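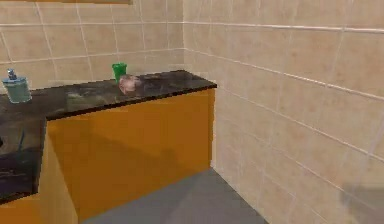

I've been trying to reproduce the Surico grasping result in our Prindus kitchen and my numbers are all over the place! Same policy, same checkpoint, 300 episodes per run, and one run looks great while the next is terrible. The only thing I randomize is where the objects go on the counter. I keep wondering if it's the layouts, like the green cup ending up close to the back wall with the pinkish thing right in front of it, and bare counter on both sides. Do I fix the layouts or just run a ton more episodes? The paper only says "randomized placements" (thanks, very helpful).

posted by brunotness_fan, 2021-02-15

2 replies

thaler42
More episodes. I did 1777 once and it settled down fine. Also update your drivers.
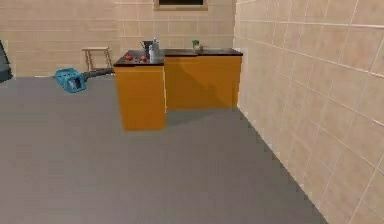

Notburga Zwahlen
Moderator, simulation research

I'd hold off on the giant runs, they'll hide your problem more than fix it. What helped me was making one list of layouts, saving it with seed 1337, and running every checkpoint on that exact list. Then you compare layout by layout, and if a run drops you can see which layouts did it.

Second thing, check where your arm starts. I spent most of August blaming object placement when I was also randomizing the start pose and had forgotten all about it (oops). With the gripper down just above the floor and the counter up over it, the policy has a whole different job from an episode that starts over the countertop, and I was averaging the two together like they were the same test. Log the start pose with every episode and split your results by it.

And do report the spread over several training seeds too, please! Repeating one checkpoint only tells you about that checkpoint. For your cup question, tag each episode with the distance to the wall and to the nearest object. If the close ones fail a lot more, keep them in the list and give them their own row in the table.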